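Posida Folding Set: equipment plan and data card

Maintainers: Salim Laizer (collection), Yuto Yagi (purchasing)
Status: in use, second round of buying open

What this covers

The Posida set holds short recordings of people handling clothes and household cloth with hand-held grippers, made in ordinary homes. This file goes with the data and is mostly for groups that want to plan a collection of the same size. It lists what we bought, what we would buy again and what the next order looks like. File formats are described in FORMAT.txt.

Budget

All prices are in euros, without tax or shipping.

Hand-held gripper, complete with mount and cameras: 900 each
Units bought in the first round: 2
Units planned for the second round: 4
Spares, storage and chargers, second round: 1,125
Total, second round: 4,725

Prolten quoted for the complete units and Kobori for the spares. We asked for separate quotes because a bundled price made it hard to see what a replacement finger cost. Labour is paid from the Skernholm site budget and does not appear here.

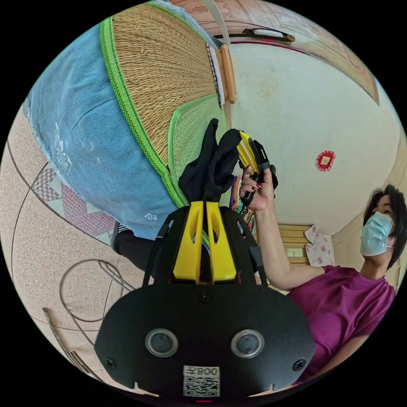

Last changed: April 4, 2021

Planning notes

Sessions take place on whatever surface the household uses, including floor mats and beds. Do not budget for tables. Do budget for bags that can be carried up stairs.

Fingers are the part we replace most. The yellow ones show up well against dark cloth, so we have kept the colour for the second order. Ask for them in pairs, as single fingers from different batches did not close evenly.

Every mount needs a numbered sticker with a code before it leaves the office. Keep the number in the purchase log and in the session log. In the first round we used two numbering schemes and spent several days matching recordings to units.

Screws for the mount should be ordered with the first batch. They are cheap, but the delivery charge on a separate order was more than the screws.

Storage fills up faster than the supplier's data sheet suggests. Buy cards for two full days per unit and copy them every evening.

Not included in the plan

Robot arms for replaying the recordings
Insurance during transport
Face masks and cleaning supplies, which each site buys locally

Open items

Kobori has not confirmed the delivery time for spare fingers. Yuto will place the second order once it has, and no later than September. Changes to the unit count should go to Salim before then.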